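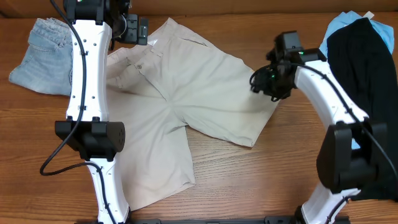
Photo: Ralum / Bralumero project

May 29, 2023 - I've folded a lot of laundry in my life, but never 1207 goes in a row! That's how many test folds the Bralumero team at Ralum has now put its two-armed robot through, and I got to read the results early. The trick is letting one arm hold the waistband while the other tries a hem, then learning from the fumbles (there were plenty). It trained on 2762 demonstrations, and a pair of shorts now takes 52 seconds. I'm still quicker - just. Jeans are a different story, and the team hopes to have those sorted by March.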